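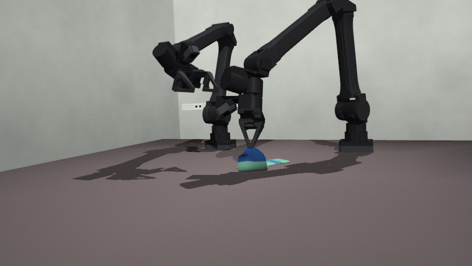 Right gripper on the peak of the fabric piece, left gripper open and clear of the floor. Ledgate two-arm room.

Home Guides Kits Forum Downloads Sign in

Your First Two-Arm Cloth Pick in Ledgate

By Reiko Kamata
Updated 4/16/25 for the current soft-body pack

I've been playing with the Ledgate two-arm simulation kit for most of the winter, and cloth is the part I keep coming back to. Boxes and cans are fine for a first evening, but a soft thing slumps, folds over itself and slides out of the fingers in ways you didn't plan for, and that's when the kit gets really fun. The guide below takes you from a fresh install to a clean pinch-and-lift with one arm, and then on to bringing the second arm in.

You don't need to be a programmer. If you can edit a settings file and follow a short menu path, you're set. I do assume you've already installed Ledgate and opened one of the rigid-object rooms at least once, so you know how to move the view and where the play button lives.

What you need

- Ledgate, any version that lists Soft Bodies under the Room menu
- The Gethin fabric pack (a separate download, same account)
- A computer with a dedicated graphics card. Mine is a middling desktop and it copes.
- A game controller, if you have one. The keyboard works but your fingers will get tangled.

Stukard, the people in Clestodton who make Ledgate, sell the fabric pack on its own or bundled with the two-arm room. I bought them separately and would go for the bundle if I were starting over, simply to skip the step of linking them by hand (it's in the troubleshooting section for anyone in the same boat).

Step 1: Load the room

Choose Room, then Two Arm, then Bare. You get a plain floor, pale walls and the pair of black arms on their base plates. There's no table in this one. The arms stand on the floor and so does whatever you're picking up, and I like that a lot for learning. One flat surface at height zero means one less number to get wrong.

Notice that the bases aren't side by side. One is set back close to the wall and the other is nearer to you, so each arm comes at the middle of the floor from a different direction. Keep that in mind for Step 6.

Press play with nothing else loaded. Both arms should hold still. If either one sags, stop and look at the troubleshooting notes before you go any further.

Step 2: Drop in a fabric piece

Open the Gethin tab and drag any small item onto the floor between the arms. I use the blue and mint green one for nearly everything. Strong color bands make it so much easier to tell which bit of cloth has moved! On a plain gray sheet I can stare at a fold for a minute and still not know which side I'm looking at.

Once it lands, let it settle. Leave the arms alone and let the physics run for 530 steps, then pause. If you grab sooner the cloth is still creeping outward and your target point will be off by a finger's width.

A piece that settles into a bit of a mound is far easier than one lying flat. If yours goes totally flat, delete it, drag it in again from higher up, and let it crumple.

Step 3: Check the mesh detail

Right-click the fabric and open Mesh. The pack ships with three levels:

Draft: 798 points. Fast, a little stiff, great for practicing.
Normal: 2,000 points. Folds look right and it still runs smoothly for me.
Fine: only worth it for final renders.

Start with Draft. The motion you build on Draft carries over to Normal with small changes, and you'll be restarting the room so often in the first hour that the faster load pays off. I wasted a whole evening on Fine before I worked that out.

Step 4: Line up the wrist

Select the nearer arm and switch to Wrist Down mode. The last section of the arm swings to vertical so the gripper points straight at the floor. You can pick at an angle, and later you'll want to, but straight down gives you the clearest idea of where the fingers will end up.

Now move the gripper sideways until it's over the highest point of the cloth. Go by the shadow as well as the gripper itself. With the light in its default spot the shadows fall long across the floor toward the left, and watching the gripper's shadow slide toward the cloth is a surprisingly good depth cue when you're viewing from low down. If you find them distracting you can turn them off under View, but try them first.

Then orbit a quarter turn and check again. Nine times out of ten I'm lined up perfectly from the front and well off from the side.

Step 5: Pinch and lift

Open the fingers halfway. Fully open feels safer, but wide fingers push the cloth outward as they close and you end up pinching the leftovers.

Lower until the tips are just past the peak of the fabric. Close slowly. The two fingers on this arm angle in toward each other, so when they're shut on thin cloth they make a narrow V with a sliver of daylight between them higher up. Don't keep squeezing to get rid of that gap. The tips are what's doing the holding.

Grip force is set in the Hand panel, on a scale that goes to 100. I use 39 for everything in the Gethin pack. Lower than that and the heavier pieces slither out on the way up; a lot higher and Draft-level cloth starts to jitter between the fingertips, which looks funny and ruins the run.

Lift straight up, a little at a time. Pause after the first short lift and look at the bottom of the piece. If it's leaving the floor evenly, carry on. If one side is dragging, set it back down, open, shift the gripper toward the dragging side and go again.

Save this as a pose set as soon as it works once. Call it something dull and clear. My folder is full of things named "good one" and "good one 2" and I pay for it every week.

Step 6: Bring in the second arm

While you're working on the pinch, park the far arm folded forward, with its gripper open and well up off the floor. That's the stock Ready pose and it's a good one. The gripper can drop in quickly from there, and it isn't sweeping through the cloth every time you nudge a joint.

The thing to watch is the forearms. Since one arm stands behind the other, they can look tangled from the front when there's loads of room between them, and they can look fine from the front when they're a hair from touching. Turn on Clearance in the View menu and both arms get a colored shell that lights up when they come too close.

For a first two-handed move, I'd try this:

1. Lift the piece with the near arm until its lower edge is clear of the floor.
2. Swing the far arm's open gripper to the side of the hanging cloth, a little below the first grip.
3. Close the far gripper at the same force setting.
4. Move both arms apart very slowly until the fabric between them is taut.
5. Lower both together.

Number 4 is where it gets exciting. Pull too fast and the cloth pops out of one hand or the other. Link the two arms' speed sliders (the little chain icon) and keep them in the bottom quarter of the range.

Pieces with a strip or tail are great practice for this. Pinch the main body with one hand and pick the loose end off the floor with the other. You'll learn more from ten tries at that than from a hundred tries with a square.

Step 7: Record a run

When you have something you like, hit Record and play the pose set from the start. Ledgate saves joint positions, the mesh at every step and a video. The files get big on Normal and Fine, so turn off mesh saving unless you plan to reload the cloth mid-run.

Troubleshooting

The arms sag when I press play.
Gravity compensation is off. Hand panel, bottom switch. It resets whenever you change rooms, and I wish it didn't.

My fabric falls through the floor.
The pack isn't linked. Open Settings, Packs, find Gethin and press Link to Room. Bundle buyers shouldn't run into this.

The gripper closes and the cloth stays behind.
Usually the tips are too high. Drop a touch lower. If they're already at the floor, the piece has gone too flat, so reload it and let it crumple again.

Cloth shakes in the fingers.
Lower the grip force or go up one mesh level.

The controller moves the wrong arm.
Tap the left stick to swap. I still get this wrong constantly.

A few thoughts on the kit

I'm a big fan, so take this with that in mind. The cloth is the best I've used at home, and the two-arm room is laid out so sensibly that I hardly ever rearrange it. My gripes are small: the Hand panel hides too much behind tiny switches, undo only goes back one pose, and the manual's chapter on soft bodies is four pages long with most of it spent on installation. The December update fixed the slow loading that used to bother me most.

If you get a tidy fold out of two arms, please post the pose set in the forum. I've managed a sock and half a dish towel so far, and I'd love to see how other people handle the corners.

Related guides

Setting up a controller for two arms
Reading the Clearance shells
Moving a pose set from Draft to Normal
Stacking boxes in the Ledgate single-arm room
Lighting and shadows in the Bare room
Gethin pack: list of fabric pieces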